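Fosbridge software notes: the grasp planner learns to look twice

25 Oct 2022

Regular readers will know that we spent most of the summer on the dull but needed job of getting Borker, our task runner, to stop tripping over its own log files. That work is done (thank you to everyone who sent in traces!) and it has left us free to get on with the part we have been itching to talk about, the new grasp planner, which goes by the name of Drakos.

The task we have been using to push it along is sorting from one basket to another. Pick a thing, any thing, from the full basket on the left, carry it over and put it down in the empty one on the right. It sounds like a warm-up exercise, and with well-spaced objects on a flat table it more or less is. Put the same objects in a basket and everything gets harder. The walls block the fingers. Things lean on each other, and a grasp that was perfectly good a moment ago can turn bad once a neighbour has slid over.

The old planner took one look at the start of each pick, scored all the grasps it could find, chose the best and then moved to it with its eyes more or less shut. If the object had shifted in the meantime, tough luck. Drakos takes a second look. It picks a grasp from further back, moves most of the way, stops just above the basket, and then scores a small fresh set of grasps close to the first one before it commits. We keep 100 candidates from the first look and carry only the top 30 into the second, so the extra step is cheap. On our bench machine the whole of the second pass takes 925 milliseconds, and we think there is still a good chunk of that to be had back, as most of it goes on copying depth data from one place to another and then copying it again.
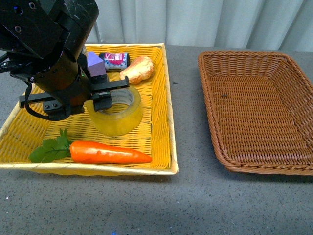 The gripper over the yellow basket, with the packing tape, the toy carrot and the rest still to sort.

Packing tape is our favourite troublemaker, by the way. A roll gives the planner several sensible ways to take hold of it: across the outside, or with one finger down through the hole and the other on the outer edge. Both can work. The trouble is that clear tape does very odd things to a depth camera, so the roll often comes back with bits missing, and the old planner would happily aim for a gap in the data as if it were a gap in the world. Bianka Vörös has rewritten the part that deals with missing depth. Points with no reading are now treated as "might be solid", and a finger path that passes through too many of them loses marks. It's a small change, about as long as a shopping list in code, and it has done more for see-through objects than anything else we tried this year.

She has also taken on the basket walls. We used to model a basket as a plain box, with straight sides and a hard top edge, and anyone who has handled a woven basket will see the problem straight away. The sides slope, the rim is thicker than the rest, and the weave is full of small bumps which the old code sometimes took for objects. (We lost a whole afternoon to a planner that was very keen to pick up a piece of basket.) The new model fits a sloped wall to each side and keeps a strip clear along the rim. Anything that rests against a wall now gets its own set of grasps, with the fingers turned so that neither has to squeeze in between object and basket. Toy bread rolls everywhere should be pleased.

On the control side, Huia Kereama has been working on the last few centimetres of the approach. The arm now slows down smoothly as it comes in, where before it dropped speed in steps, and you could hear each one. She has also added a gentle stop: if the force at the wrist climbs faster than the plan expects, the arm backs off straight up and asks for a new look. No error screen, no reset, just another go. It will do this up to 4 times for one object before it leaves that one alone and moves on to the next, and the limit is a plain setting in the task file, so do change it if your objects are more stubborn than ours.

Then there is Stallano, the replay viewer, which a lot of you have asked about. It is finally fit to be seen! You load a run, drag the slider, and see the grasps the planner was weighing up at that moment, drawn over the camera view and coloured by score. Click on one and you get the reasons it won or lost: too close to a wall, too wide for the fingers, too much missing depth and so on. We had meant it as a tool for ourselves and now can't imagine working without it. Huia found a sign error in the wrist angle within minutes of opening it for the first time, a bug we had all been politely stepping around for months.

A few known problems before you update. Small cans lying on their side can still roll when a finger touches them first, and the second look does nothing to help with that. Two objects of the same colour pressed together are sometimes seen as one. And Stallano is slow to open long runs, so save yourself some waiting and split them up first.

The new planner is in the test branch now, switched off by default. Set second_look to true in your task file to try it, and keep your old settings file somewhere safe, as a few of the names have changed. We plan to make it the default in December if the reports are good. Traces from awkward baskets are especially welcome, and Bianka would love to have some with shiny or see-through things in them. Send them to the usual address with the task file attached.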